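3.2 Public comment and the timing of local orders

The second part of the study considers how residents of Clillwood responded to the county's emergency orders. The county clerk's office received 1714 written comments while the orders were in force. Each comment was read by two coders, who recorded the order it referred to and whether the writer asked for it to be kept, eased or ended. Where the coders disagreed, the comment was passed to Teresa Hegarty, whose decision was final.

Comments on business closures arrived mainly within 48 hours of a county announcement. Comments on limits to public meetings were spread more evenly and tended to be longer. Many of these writers accepted the limit itself but objected that no end date had been given. The same complaint was raised in the 20 interviews held in Veden, where four of the orders had been renewed without a hearing.

These results should be read with care. People who write to a public office differ from those who do not, and the clerk's office did not keep comments made by telephone.

Figure 4. Robot arm with a two-fingered gripper over a countertop (computer rendering). 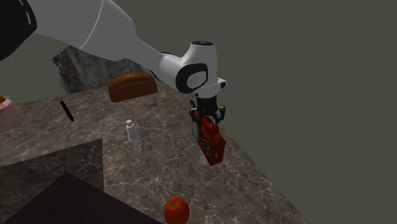
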